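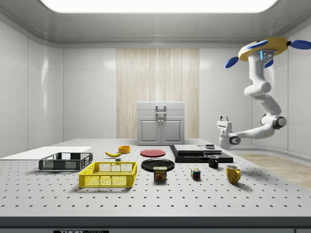

주문 체결 로그를 다시 열어 본 것은 수수료 정산 금액이 예상과 맞지 않았기 때문이다. 지난 9월부터 Odinham 계좌로 소액 외환 거래를 하고 있는데, 월별 명세서에 찍힌 비용과 직접 계산한 비용 사이에 차이가 계속 남았다. 금액 자체는 작다. 다만 매달 같은 방향으로 벌어지는 차이는 오차로 처리하기 어렵다.

먼저 체결 내역 536건을 CSV로 내려받았다. Odinham의 내보내기 파일은 시간대 표기가 없고, 서버 시각과 현지 시각이 한 열에 섞여 나온다. 예전에 쓰던 Stundiston은 이 부분이 훨씬 나았다. 서머타임 전환 구간은 수작업으로 맞췄고, 부분 체결은 주문 번호 기준으로 묶었다. 거래량 가중 평균가를 주문별로 구한 다음 주문 시점의 중간값과 비교했다.

비용 항목은 스프레드, 건별 수수료, 오버나이트 스왑으로 나누었다. 스프레드와 수수료는 거의 맞아떨어졌다. 남은 차이는 전부 스왑에서 나왔다.

스왑 계산식은 약관 부속 문서에 있다. 기준금리 차이에 브로커 가산분을 더하고 명목 금액을 곱해 일할로 나눈다. 나는 명목 금액을 진입가 기준으로 잡았는데, Odinham은 롤오버 시점의 종가를 쓴다. 포지션을 오래 끌수록 두 값이 벌어진다. 3일치가 한 번에 부과되는 날에도 같은 종가가 적용되므로 변동이 컸던 주에는 차이가 더 눈에 띈다.

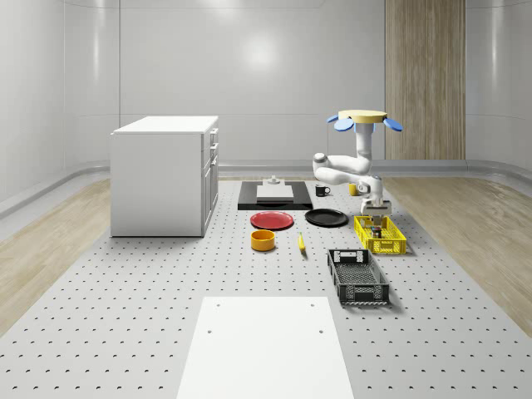 흰색 로봇 팔과 노란색 상자. 렌더링 이미지.

계산식을 고친 뒤에도 8건이 남았다. 모두 롤오버 시각 직전에 청산 주문을 넣은 건이다. 주문 접수 시각은 마감 전인데 체결 시각은 마감 후로 찍혀 있었다. 약관상 기준은 체결 시각이니 스왑이 붙는 것이 맞다. 이 시간대에는 유동성이 얇아 스프레드도 평소보다 넓다. 스왑을 피하려고 직전에 청산하면 스프레드로 그만큼 내는 경우가 있고, 내 기록에서도 그런 건이 여럿 나왔다.

고객지원에도 문의했다. 담당자 Jocelyn Cabanatuan의 답변은 약관 조항 번호와 함께 왔고 내용은 정확했다. 일별 적용 종가를 명세서에 표시해 달라는 요청에는 검토하겠다는 회신만 받았다. 이 값이 없으면 외부 시세로 역산해야 하는데, 시세 제공처마다 마감 종가가 조금씩 달라 끝자리까지 맞추기는 어렵다.

대조 작업에는 Pangilinan이라는 이름을 붙인 스크립트를 썼다. 원형은 Lorna Dumlao가 주식 계좌용으로 짜 준 것이고, 나는 통화쌍별 핍 단위와 롤오버 달력만 추가했다. 엔화가 들어간 쌍은 소수점 자리수가 달라서 별도로 처리해야 한다. 처음에 이걸 빼먹고 돌렸더니 비용이 100배로 나왔다. 설정 파일에 예외 항목을 넣어 해결했다.

Nevero 쪽 계좌도 같은 방식으로 돌려 볼 생각이다. 그쪽은 가산분이 고정이 아니라 구간별이라 명목 금액 2,000달러를 넘는 포지션부터 다른 요율이 붙는다. 구간 경계를 포지션 단위로 보는지 계좌 합산으로 보는지는 문서만으로는 판단이 안 된다. 양쪽 가정으로 모두 계산해서 명세서와 맞는 쪽을 찾으면 된다. 휴장일 처리 표도 아직 받지 못했다.

스크립트는 정리되는 대로 올리겠다. 지금은 파일 경로가 코드 안에 그대로 박혀 있다.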